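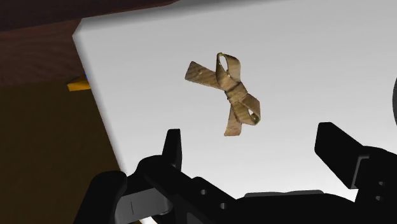
Minutes, Rurdale Heritage Language Circle

Search this site Enter keywords Go

July 28, 2018, upstairs room, Clolcombe Library
Chair: Xiaoqing Xue. Minutes: Lech Nowakowski.

1. Minutes of the last meeting
Approved with one fix: the village in the wedding song is Irnport, not Irnford. Sorry, everybody!

2. Dialect recordings
Wonderful news here. The full set of tapes from the valley families has been copied, 687 in all, and Xiaoqing played us a lullaby in the old upland dialect that most of us had only ever seen written down. We listened to it twice (and would have gone for a third if the room hadn't been booked after us). Lech will write out the words with both spellings, the church one and the school one.

3. Census question
Long and lively talk on how to answer "mother tongue" when a family speaks one language at home and another everywhere else. Last time 965 people in the district put down ours. Agreed to print a one-page guide in both languages that explains the choices and leaves people free to make their own.

4. Saturday school
Fifteen children are signed up for the fall, five of them brand new to the language! Classes start in October. The Tian reader is still the best book we have, but the chapter on border crossings is out of date and Xiaoqing will rewrite it.

5. Folk evening
Dancers confirmed, fiddler still to be asked. Lech will ask him. Dumplings as before, with more of the plum ones.

6. Any other business
The key to the costume closet is missing. Please check your coat pockets.

Next meeting: same room, date to be sent by email.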